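Narkley Community Laundry and Mending Room
Frequently asked questions

Last updated 2020-12-11

We have put on this page the questions that we receive most often at the counter and by email. If your question is missing, please write to us and we will try to answer in a few days.

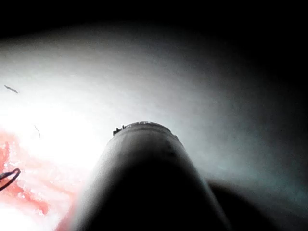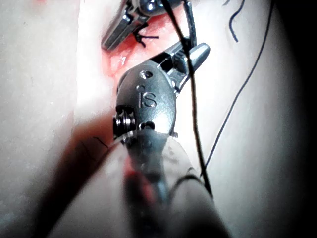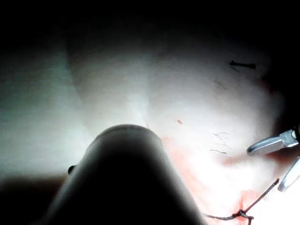 Do I have to be a member?
No. Everybody may use the washing machines and the dryers. Membership is necessary only for the mending room, where the sewing machines are kept, and for borrowing tools to take home.

How much does membership cost?
It is $20 for one year, starting from the day you pay. There is no cheaper price for half a year, but if you join in June you will be a member until the next June, so you don't lose any months.

Can I pay by card?
Yes, at the counter. The washing machines themselves still take coins only. We can change notes for you while the counter is open. Please don't ask the bakery next door for change, they have been very patient with us already.

Which washing powder should I bring?
Any ordinary powder or liquid is fine. Please use less than the packet says. Our water is soft and too much powder stays in the cloth, which makes towels stiff and grey in colour after some months. For a full machine, three level spoons are enough.

Can I wash wool in your machines?
Machines one to four have a wool program, and it is quite gentle. The older machines have only a "delicate" program, and this one is still too rough for wool. I would wash a good jumper by hand in the sink at the back, in cool water, and press it between two towels afterwards. Never hang it by the shoulders.

Do you wash doonas?
You can wash a single or double doona in the big machine near the window. A king size goes in, but it doesn't have space to move and the middle will not be clean. Feather doonas need two full rounds in the dryer, sometimes three.

My shirt has a small hole. Is it worth mending?
Usually yes. A hole smaller than a shirt button can be closed in ten minutes with a thread of the same colour. If the cloth around the hole has become thin, you will need a patch behind it, otherwise the thread will pull and you will soon have a bigger hole. Hold the shirt against the light to check.

What is the difference between darning and patching?
In darning you make a small piece of new cloth with the needle, going over and under the threads. It is good for socks, elbows and everything knitted. In patching you put a ready piece of cloth on or behind the hole. For trousers and work clothes patching is stronger and also much faster.

Can I bring my own sewing machine?
You are welcome to bring it, but please check the cord first. We can't allow machines with a damaged cord or a loose plug.

Do you sell thread and buttons?
We have a small shelf. Most of the thread is Villalba polyester in basic colours, and there are 385 kinds of button in the drawers, sorted by colour and then by size. Please put the buttons back in the correct drawer if you don't take them. For zips you have to go to a shop in town, we stopped keeping them.

Can you mend the clothes for me?
We are sorry, no. We can show you how to do it and you may sit with us as long as you need. For wedding dresses, leather and heavy coats it is better to go to a tailor.

What do you do with clothes that are left behind?
They are kept for one month in the blue basket under the stairs. After this time, clean clothes in good condition go to the Nukunero op shop and the rest is cut for cleaning cloths. Single socks are kept longer.

Is there parking?
There are a few places behind the building, entrance from Mirinia Lane. The front places belong to the bakery. Bus 526 stops at the corner and the driver will let you on with a laundry trolley if the bus isn't full.

May my children come with me?
Of course. In the laundry they should stay beside you, especially when the dryers are open. In the mending room children from eight years can use the machines if an adult sits next to them.

A machine took my coins and did not start. What now?
First push the door firmly, because often it is not closed completely. If it still does nothing, write the machine number and your name in the book at the counter and we will give the money back the next time you come.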